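# Software readiness checklist, arm cell 2 — Foltton

Inspector: Kai-wen Fu. Date: 5/10/21. Build 3605.
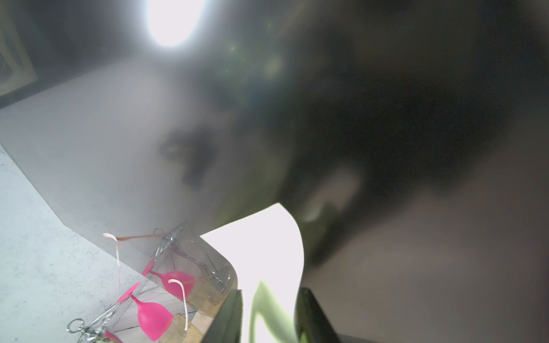

Wrist view, paper between the fingers, container of pink glasses alongside.

Marks: P = pass, F = fail, C = pass with comment, N = not checked.

**1. Perception**

- [C] Exposure settings saved in the config and loaded at start. They load. Whether they're any good is another matter. The ceiling light still blooms across the top of the wrist view, and the paper comes out almost pure white. Release notes say "glare handling improved." I'd like to know compared with what.
- [F] Segmenter separates sheet from background. It gets the curled top edge and then guesses at the rest. Confidence stays high the whole time, which bothers me more than the bad mask does.
- [F] Clear objects detected. The pink glasses get boxes. The clear one lying on its side gets nothing, and neither do the walls of the container. Vuststead told us the depth fill would take care of this. Please send the test set.
- [C] Small items ignored as planned. Key rings and ribbon are on the ignore list for grasping, fine, but they've also been dropped from the collision map. Those are two separate lists and someone has merged them.

**2. Planning**

- [P] Planner refuses a goal outside the work area. Tried 13 bad goals, all refused with a readable message.
- [F] Planner treats the held object as part of the arm. It adds a flat rectangle. Paper bends. The planned path would have brushed the container edge if I had let it run at full speed.
- [C] Replan time under the limit. Roughly 206 ms on the log I pulled. The limit in the Flirport document was written for the old planner, so I'm not sure passing it means much.
- [N] Recovery after a dropped object. The script crashes before it gets to the test. See ticket.

**3. Control**

- [P] Software stop halts motion from the operator panel and from the command line.
- [C] Grip force limit applied. The value is right in the file. The driver rounds it without logging that it did so. Log it.
- [F] Controller rejects stale camera poses. I held back the pose stream for 5 seconds and the arm went on following the last one. No warning on the panel. This one blocks sign-off as far as I'm concerned.

**4. Tooling and logs**

- [P] Build number on the panel matches the one in the log header.
- [C] Replay tool reproduces a run. Reproduces the arm motion, yes. The masks come out different on the second replay, so either there's a random seed loose or the tool is running the live model. Yang's note calls it "deterministic enough." I don't have a box for that.
- [F] Calibration file has a version check. Loaded last month's file on purpose and it was accepted.

**Result:** not released for unattended runs. Attended, reduced speed only, with someone's hand on the stop.

**Needed before recheck**

1. Stale pose timeout, with a visible fault.
2. Ignore list and collision list split again.
3. Calibration version check.
4. Dropped object test that runs to the end — I'll take a failed result over a crash.

Recheck can be booked in October once items 1 and 3 are merged. Send me logs with the request, not slides.

K. Fu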